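Reusing drinks bottles for homemade cordial?

Sunday, May 6, 2018

ekocsis
I made elderflower cordial last year and put it in old screw-top water bottles. By September two of them had gone fizzy and one had mould round the neck. I washed them all in hot soapy water first. Should I give up on plastic and buy glass, or did I do something else wrong? I have 12 saved up under the sink and would rather not throw them out.
Etelka

Collo
Glass every time. You can put it in the oven at a low heat and know it is sterile. You can't do that with a thin water bottle, it just folds up.

bima_allotment
Don't agree with Collo. I have used plastic for years and keep it in the freezer. Glass cracks if you fill it too full, plastic gives a bit. Leave a gap at the top and it will last until the next lot of flowers. The fridge is a different matter, I wouldn't go past 4 weeks there.

Flonex
How much citric acid did you use? Fizzing means yeast, and there is plenty of it on the flowers. Soap won't make any difference to that.

ekocsis
I halved the citric acid as it was too sharp for my mum. That might be it then. The ones under the sink are all this sort:

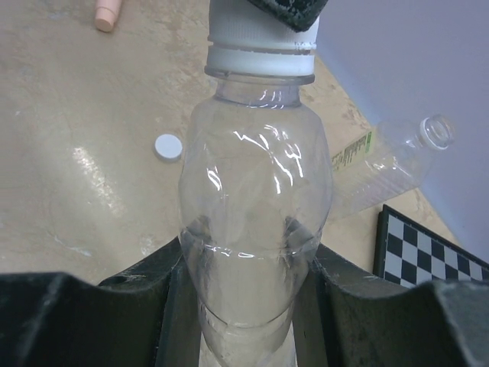
Clear bottle, white screw cap.

Flonex
Halving it won't have helped. Put it back to what the recipe says and add more water when you serve it.

Dudás
The cap is where I'd look. The ridges hold sugar and so does the ring left on the neck once the seal has been broken. Snip that ring off with nail scissors and scrub the thread with an old toothbrush. Then use a no-rinse steriliser from a home brew shop, it works cold so the plastic doesn't matter.

Collo
By the time you have bought steriliser and scrubbed a dozen caps you could have had swing-top bottles. I got 7 from a car boot sale and only had to change the rubber seals.

bima_allotment
She has already got the plastic ones and they cost nothing. Not everyone wants glass rattling about in the car when they give it away either.

Collo
Fair enough for giving away. I still wouldn't keep it in a cupboard in one of those.

Dudás
No, not in a cupboard. Freezer or fridge only.

ekocsis
Thanks all. I'll do the full amount of acid, cut the rings off and freeze most of it. I might look for a couple of glass ones for the fridge. Is it too early to pick? The tree by our lane is only just in bud.

Flonex
Wait until the heads are properly open and pick on a dry morning. Ours is usually two weeks behind the ones by the canal.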